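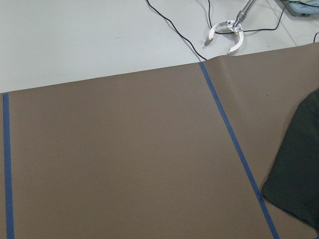

Last week we left imitation learning at the point where it all sounds rather easy: somebody guides the arms through a job, the computer keeps the pictures and the joint angles, and a policy is fitted to copy one from the other. This week I'd like us to slow down and look at the part that the papers tend to squeeze into a line or two, namely where the cloth is when the arms begin, and how we know. A wrist camera sees rather little of the world, as you'll notice from the brown paper and the two runs of blue tape, with the dark green cloth only partly in view at the right, its corner close to the tape and the other arm's gripper up beyond the paper. If that were all you had to go on, could you say where the far side of the cloth was? I couldn't, and I have been staring at these things for years. So please keep that view in your head while we go through the method.

Week 6: Starting positions, and why folding results are so hard to compare

Reading for this week: chapter four of the course pack (the Pivthorpe notes), and the short Fisel report if you can manage it. The Fisel report is a bit dry in the middle but the appendix on resets is lovely, so do skip ahead if you get stuck.

1. What we mean by a reset

A reset is whatever happens between one attempt and the next. With a rigid object this is dull work. You put the block back on its mark and off you go. Cloth is another matter altogether, as anyone who has tried to put a shirt down twice in exactly the same way will know (try it at home this evening, it's quite humbling!). You can put the collar where it was before, and the hem will still have gone somewhere else, and there'll be a wrinkle that wasn't there the first time.

In the Pivthorpe method the tape on the table does a good share of this work. The person doing the reset is given a square to start in and a rough state for the cloth, which will be flat, half folded or bunched, and is asked to meet both. The word "rough" matters. We don't want every start to be identical, or the policy will learn one start beautifully and be lost at the next. We do want to be able to say afterwards which kind of start it was, and the tape lets us do that from the overhead pictures without measuring anything by hand.

A small practical point which cost us most of a February. The tape should be down before you record your first demonstration, and it should stay down until the last trial is finished. We once took it up to clean the table and put it back a little to one side, and the policy, which had evidently been leaning on the tape lines far more than we supposed, began reaching short. We had quite a few gloomy days before somebody thought to lay the old and new pictures side by side.

2. The comparison

The question we set ourselves was a plain one. Given the same number of demonstrations, is it better to collect them all from tidy starts, or to spread them over tidy and untidy ones? We collected 50 demonstrations for each policy. The first policy, which we call Lemieux in these notes for no better reason than that it was the name on the folder, had flat starts only. The second, Flidico, had its demonstrations shared out over flat, half folded and bunched starts. Everything else was kept the same: the same network, the same training time, the same cameras at the wrists and the head.

Each policy was then given 20 trials from every kind of start. A trial was stopped after 90 seconds whether or not the arms were still busy. That may strike you as a bit hard on the slower policy, and we'll come back to it in the seminar.

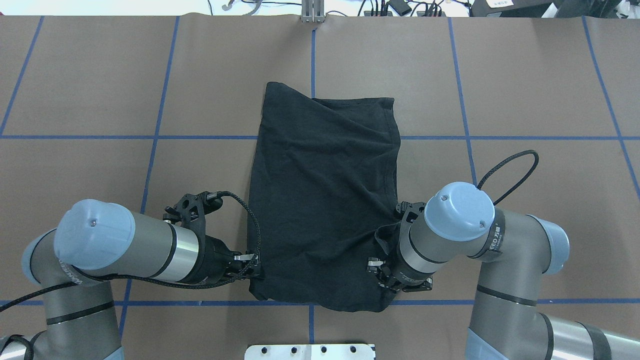
Scoring was done in stages, as a plain pass or fail throws away too much. A trial earned something for a first grip on the cloth, something more for a fold that stayed put after the fingers opened, and the rest for a finished shape lying inside the square it was asked for. The last of those is where most marks were lost. A shirt can be folded quite decently and still have its bottom edge over the line, and we agreed before starting that over the line is over the line, however charming the fold. I'd urge you to settle such things in advance too. Once you have watched a pair of arms struggle with a sleeve for a minute you become very forgiving, and your scores creep upwards without your meaning them to.

3. What came out

From flat starts the two policies were close, with Lemieux a little ahead, as you might expect of something that had seen nothing else. From half folded starts Flidico did clearly better. From bunched starts Lemieux earned 34 per cent of the marks available, and nearly all of that was for the first grip. It would take hold of the cloth quite confidently and then carry on as though the thing were flat, pulling a corner across to where a corner ought to have been.

Now, I want to be careful here. Flidico was better from bunched starts, but we used only a few garments, all of them dark, on one table and in one light. I wouldn't want anybody to go away saying that mixed starts are always best. I would be happy for you to say that a policy tested only from tidy starts has told you very little about untidy ones.

4. To think about before the seminar

Have another look at the scoring stages and try to write your own, for a towel. Towels have no collar, so what will you use to decide which way round it is, and does it matter?

Think as well about the time limit. If a policy spends longer smoothing the cloth first and then folds it properly, is it fair to stop it early? Bring a sentence or two on this, in pencil is fine.

And if you're in the lab group, please read the reset sheet by the door before you touch the table, and leave the tape alone.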